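Home | Tickets | Knowledge base | Status | Log in

Captions show the wrong candidate name in debate clips (Rolow player, Clistero captions)
Opened 9th March by Keruvetti web desk

Status: Solved, with one open point
Product: Rolow player, embedded
Affects: clips from the Saliba mayoral debate and from the analysis program after it

Description of the problem

We are the web desk of Keruvetti, a regional news site. We published the full recording of the Saliba mayoral debate, and later we cut it into short clips, one clip for each question. The captions are made in Clistero and displayed in your player. In the full recording the captions are correct. In the clips, the name in front of the caption is often the name of a different candidate. For example, in the clip about bus fares, the challenger speaks about free travel for students, but the caption line starts with the name of the sitting mayor. The words are correct. Only the name is wrong.

You will understand that for us this is a serious matter. A reader copied a line from the captions and published it with the wrong name, and the campaign office of the mayor wrote to us the same evening. We have put a correction note under the clips. We would prefer to have the captions right and not the note.

What we expected: the name in the caption is the person who is speaking.
What we get: the name is from the person who was speaking before, or from the moderator.

Environment: the newest Rolow embed code, no changes to the style sheet except the color of the control bar. We see the fault on desktop and on phones, in every browser we have in the office.

Step one, checking the caption file

I downloaded the caption file of the bus fares clip and opened it in a plain text editor. In the file, the name appears only when the speaker changes. After this the lines have no name until somebody else begins to speak. This is how Clistero writes it by default and I think it is a sensible way, as the screen does not fill with names.

The first line of the clip file has no name at all. The player still displays a name in front of it. So the player takes it from another place, or remembers it.

Step two, playing the clips in a different order

I opened the page and played only the bus fares clip, without touching the others. There was no name on the first line. Then I reloaded, played the clip about the police budget until the end, and went to bus fares. Now the mayor's name was there. The mayor is the last speaker in the police budget clip.

I repeated this with 3 different pairs of clips and it was the same each time. The name is carried over from the end of one clip to the start of the next one. If the first speaker continues for a long time without interruption, the wrong name stays on the screen during the whole answer. In a debate people interrupt each other often, but the opening statements are quiet, and there the mistake is the longest.

Reply from Rolow support

Thank you for the detailed report. Could you please tell us if the clips are on one page as a playlist, or each in a separate player? Could you also switch off "Keep viewer settings between items" in the playlist options and try again? This setting is meant for the volume and for the caption size, but we would like to exclude it.

Step three, playlist setting switched off

The clips are in one playlist. I switched off the setting, saved, emptied the cache of the page, and tested again in a private window. There is a difference. The name is not carried over any more if I click on the next clip by hand. If the player goes to the next clip automatically, the name is still carried over.

A side effect: the caption size goes back to small after every clip. We had complaints about this from older readers in the past, so we do not want to leave it like this for a long time.

Step four, separate players

For comparison I made a hidden test page with 6 clips, each in its own player. No wrong names there, also with the setting switched on. But the page is slow, and on the phone one has to scroll very far to find the question about housing. For an article with one or two clips it would be acceptable. For the debate page it is not.

I also tested the clips from the analysis program. There the commentators talk over each other and the name changes quickly, so the fault is visible only for a moment. However, the opening line of the clip about polling was given to the host, and in fact it was said by a guest who is known to support the challenger. In a program where the viewer wants to know who has which opinion, even a moment is too much.

Reply from Rolow support

We can reproduce it with your files. The caption label is held in the playlist and not in the single item, and when the change is automatic it is not emptied. We have passed it to the developers. Until there is a new version, we suggest to write the speaker name on the first line of every clip file. The label is then overwritten at once and the old one does not have time to appear.

Step five, names written in the first line

In Clistero there is an export option called "Repeat speaker at start of segment". I had not noticed it before, as it is in the advanced tab. I switched it on and exported one clip. The first line now has the right name.

Then I exported the whole debate again and replaced the files. Please be careful if you do the same: the export gives the files new names, and the playlist continues to use the old ones without any warning. I lost most of an afternoon with this and thought that the solution did not work. The old files must be removed from the playlist by hand, and after this the new ones can be added.

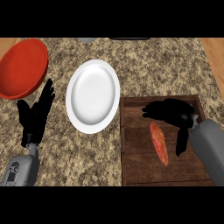
Red-orange bowl on a granite countertop.

Step six, checking the result

I watched the playlist from the start with automatic change on, and compared the first line of each clip with the full recording. After the new export I found 7 clips where Clistero itself had guessed the wrong speaker. All of them begin in the middle of an exchange, where the moderator is still finishing the question while a candidate already answers. I corrected these by hand.

My advice for other newsrooms: cut the clip a little earlier, before the moderator begins the question. It makes the clip longer by roughly 3 seconds and the software has a clean voice to start with. The editors did not like it at first -- they prefer to start directly with the strong sentence -- but they accepted it for debates and interviews.

With names in the first line I could also switch on again "Keep viewer settings between items". The caption size stays where the reader puts it, and the names are right.

Open point

When a viewer jumps backward inside a clip, past a change of speaker, the label still shows the later speaker until the next change. It is less frequent, but people do jump backward in debates, mostly to hear again if the candidate really said it. Is this the same fault, or do I have to open a new ticket?

Reply from Rolow support

It is the same part of the code, so please leave it in this ticket. The correction for the automatic change is planned for the May version. We will try to include the backward jump in it, but at the moment we cannot promise. We change the status to solved with an open point, and the ticket stays visible for other customers.

Note from Keruvetti web desk

Thank you, this is fine for us. We have removed the correction note from the clips and left it under the article, with a sentence on what was wrong and when it was repaired. The campaign office has been informed. For the next debate in Saliba we will export with the names from the start, and I will test the May version on the hidden page before we put it on the site.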